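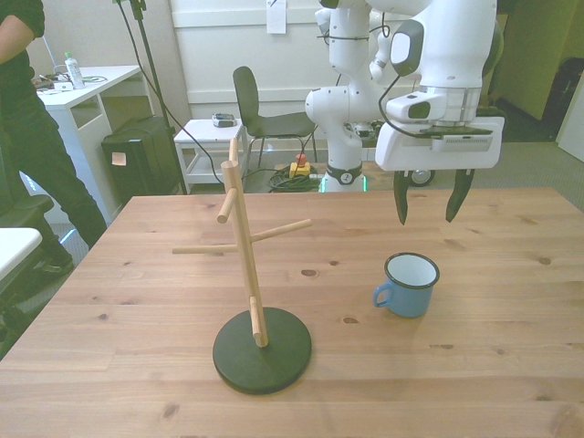
Ludger Petersen wrote in a comment on my last post that hanging a mug is too easy for a whole semester, and that a student club with an arm like ours should be stacking or pouring by now. I started to answer him there and it got long, so it's a post.

I thought the same thing when I joined. The task as we have it written down is one line: pick up the mug and hang it on the tree by its handle. Picking it up is fine. We had that working early. Hanging it is where the time goes, and most of that is the last inch or so.

The handle has to face the right way before the arm gets anywhere near the tree. If the gripper takes the mug by the rim, the handle can end up pointing at the post, away from it, or off to one side, and only some of those let you reach a peg without the wrist running out of room. So the grasp has to be picked with the peg in mind. Our first version chose the grasp first and the peg second. It would carry the mug over very nicely and then stop.

The pegs are also not the same as each other. They come out at different heights and angles. The long one at mid-height on the mug side is the one I like for testing. The low one that points down at the base is no use to us, and I have taken it out of the list of targets. Chamoun, the other team in our club, left it in theirs. We'll see.

The post leans a little too. I spent an evening trying to correct for that in the code by assuming it was straight and adding an offset. It was a waste of an evening. Now we find each peg separately and don't care what the post is doing.

Where we are as of 12/11/2018:

- 218 recorded tries with the blue enamel mug
- a new grasp picker, which is slower but fails less
- a release step that opens the fingers, waits, and backs out along the line of the peg

The release step was my part. Before, the arm opened and went straight up, and it would catch the rim and take the mug with it. Enamel is good for this kind of work. It chips but you can keep using it. I would not try it with the ceramic ones from the kitchen yet.

The club demo, which we are calling Prastament for reasons that go back to before I joined, is in January. Each team gets 10 minutes. The rules say the mug can start anywhere on the table with the handle in any direction, and you can't touch anything once the run starts. Handle facing the tree is our best case. Handle facing away is still bad. The arm has to turn the mug a long way round, and the planner sometimes gives up before it finds a path.

So that's next. I also need to clean up the logging, as run 2223 overwrote another file and I had to go back through my notes to work out which was which.

Ludger, if you have a pouring setup you like, send it over. I'd want to try it after the demo.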